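Latgate opens its doors in March, and you're all invited

PRESS RELEASE — for immediate use

I've been putting off writing this because I wanted to be sure of the keys first. Well, the keys are in my coat pocket, so I can tell you that Latgate, our new repair and making workshop on the old Wusgate dairy site, opens to the public in March!
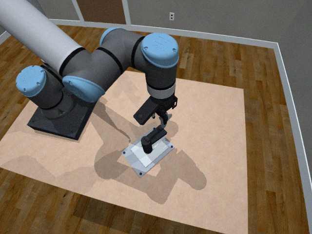 If you've followed us since the beginning you'll know we started out with 3 folding tables in the back of my sister's bakery, mending lamps and toasters after closing time (everything smelt of yeast, and so did I). We've outgrown that by a long way. The new place gives us 900 square feet, a proper sink, a loading door you can get a wardrobe through and, best of all, heating.

What will we be doing in there? Mostly what we've always done. You bring in the thing that's stopped working, you sit down with one of our menders, and you have a go at fixing it together. There'll be benches for sewing, woodwork, bicycles and small electricals, and a quieter corner for clocks and jewellery. We'd love to hear from anyone who knows their way around a piano accordion, as we've been brought several and have had to send every one of them home again.

Evening classes begin the same month. The first block covers chair seats, basic wiring, darning and sharpening kitchen knives, and each class has room for 19 people. A class lasts 90 minutes, starting at 7pm, and tea is included. The biscuits are on you, I'm afraid — our budget went on the roof.

Muthoni Nyamweya is joining us to run the textiles bench, and I couldn't be happier about it. She has spent years altering stage costumes and can turn a collar faster than I can find my glasses. "I want people to bring me the coat they've given up on," Muthoni told me when she came to look round. "Bring the moth holes, bring the broken zip, I'd like to see all of it."

I also want to say a big thank you to Chien, the hardware shop two doors down, who have let us have our screws and sandpaper at trade price, and to Olow, who painted the sign and then very patiently painted it again when I changed my mind about the green.

The workshop will be open from 10am until 4pm, with the late sessions on class nights. Drop-in mending is pay what you can. Classes need booking, either at the front desk or by ringing us, and there are reduced places if money is tight (just ask, we don't need to see any paperwork).

Reporters and photographers are welcome to come for a look round before we open. Mornings are best, and there's parking in the yard behind the dairy. Please wear shoes you don't mind getting dusty, as the yard is still waiting for its gravel.

Contact for press: Lorena Cabral, founder, Latgate, the Old Dairy, Wusgate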